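July, bench notes, down recovery after laundering

Continuing from the June pages. Question is still the same: how much loft comes back in a washed down fill, how fast, and whether the detergent matters more than the drying does. Mercedes Correa wants a yes or no on the Bellov wash before the Sandoval order goes out. She will not get one from this page.

Fill is the duck down from lot 309, same sack as before, stored open in the conditioning room. Test pillows are the small downproof cotton squares, sewn on three sides, filled by weight, closed by hand. 50 g fill in each. Two detergents: Bellov (liquid, neutral pH by our strips) and the Drolline powder we have always used. Controls got water only.

09:10. Washed the first set, front loader, cold, gentle cycle, two extra rinses. Rinse water from the Drolline set still slightly slick between the fingers after the first extra rinse, clear after the second. Bellov clear after the first. Shook test on both: took 200 ml of final rinse, stoppered, shook, watched for foam. None standing at the one-minute mark in either.

10:25. Into the dryer on low with the tennis balls. Old balls, already washed several times, no color transfer last month and none now. I pulled the squares every 19 minutes, weighed them, broke up the clumps by hand, put them back. Weights are in the green binder, not copied here.

Clumping is the thing to watch. A square can read within a gram of its dry weight and still have a hard knot in one corner that holds water in the middle. Scale will not find it. Fingers will. Marked every knot on the outline sheets with an X, and the Xs are nearly all in the corners next to the hand-closed side. Suspect the closing stitch is drawing the fabric in and giving the fill a pocket to pack into. Next batch: close with the machine and leave a wider allowance.

Garments are a separate problem from squares. Narrow channels stop the fill from migrating, which is good in wear, and they also stop the clumps from breaking up in the drum. Each channel has to be worked by hand along its length, and sleeves are the worst part because the layers lie against each other.
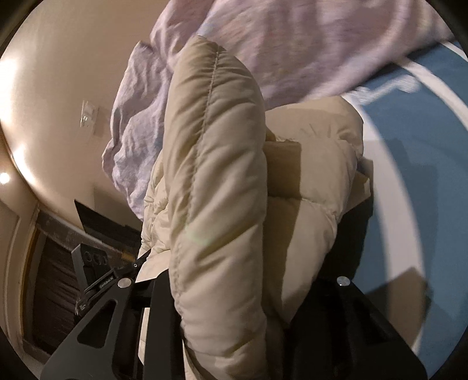
Quilted jacket, cream, horizontal channels. Folded fabric is where to feel for clumps.

Draft wording for the garment sheet: work from the hem up, pinch and roll each channel, turn sleeves inside out for the second half of the drying time, never judge by the shell. Shell fabric dries long before the fill does. Let the piece stand overnight on a flat rack before any loft reading.

13:40. Loft readings on the squares. Used the cylinder and the light disc, same as June. Let the disc settle one minute, read at three points, averaged. The controls came back closest to their starting height. Bellov next, Drolline last, but the gap between the two detergents is smaller than the spread inside either set, so I am not writing it up as a difference. Need more squares.

One Drolline square leaked at the hand-closed side. Loose down in the drum and in the lint screen. Left it out of the average. Vacuumed the drum before the next load — the Flokamora samples are going in there tomorrow and they are dark.

Humidity in the conditioning room drifted upward after lunch. The door had been propped open with the step stool. Closed it, waited for the reading to come back down, repeated the last three squares. The repeats were slightly higher than the first readings. Kept both, flagged the first set in the binder.

Odor check at the end of the day: faint animal smell from the controls when warm, gone once they cooled. None from either detergent set.

To do
Machine-close the next batch, wider allowance
Order more downproof cotton, same weave, check the lot number before cutting
Repeat Bellov and Drolline with twice the squares
Ask Mercedes whether Sandoval cares about loft at 24 hours or after a week on the shelf, the protocol says neither
Recalibrate the small scale, it returned to 2 instead of zero after the last weighing
Step stool goes back in the closet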